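4.2 Does self-reported sleep tell us anything about shift length?

The Fallesport survey is the most cited source for the claim that longer shifts cause poorer sleep among warehouse and dock workers. We are not convinced it can carry that weight.

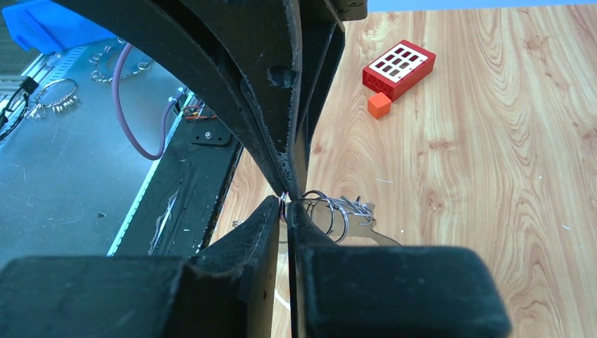

Figure 4. Handling equipment, close view.

The survey mailed 3000 forms and got back 600. A response rate of one in five is not unusual for this kind of work, but the authors treat the people who answered as if they stood in for everyone who did not. Workers who sleep badly have an obvious motive to fill in a form about sleeping badly. Workers on the longest shifts have the least time to fill in anything. These two effects pull in opposite directions, and the original report offers no way to tell which one wins.

The main outcome is a single question: "How well did you sleep in the past month?" The form went out in July. Anyone who has tried to sleep through a summer day in a rented room without air conditioning will see the difficulty. Hopkin's reply to this point, that all respondents faced the same weather, misses the fact that day sleepers and night sleepers did not. The night crews were also the crews with the longer shifts. Heat and hours are tangled together in the data, and no amount of adjustment after the fact will pull them apart when the outdoor temperature was never recorded.

We reanalyzed the 238 returned forms that included a complete sleep diary. Shift length alone explained very little once start time was entered in the model. Start time did better, although we would not lean on it either. A diary filled in at the end of the week is mostly a memory test, and several of ours show the same bedtime written seven times in what looks like one sitting.

The Jaltcombe follow-up is sometimes offered as independent support. It used the same form, the same scoring sheet and, for the most part, the same employers. Agreement between the two tells us that the form gives similar answers when it is used twice. Nomura has argued that the Gwynne scale, used only at Jaltcombe, settles the matter. The scale was developed with hospital patients, and we could find no test of it in people who work nights by choice.

None of this shows that long shifts are harmless. We suspect some of them are harmful. But a suspicion was what the field had before the survey, and we do not see that it has much more now. A study that assigned start times and measured sleep with something other than a pencil would be worth more than another round of forms.

Comments (3)

mvh_dock
I worked nights for years and never got one of these forms. Who did they mail them to?

T. Pell
The July point is fair. The diary point seems harsh. Plenty of people do go to bed at the same time every night.

nightowl_r
Is the reanalysis code posted anywhere? The link in section 3 goes to a login page.

We use cookies to remember your settings and count visits. Accept / Manage choices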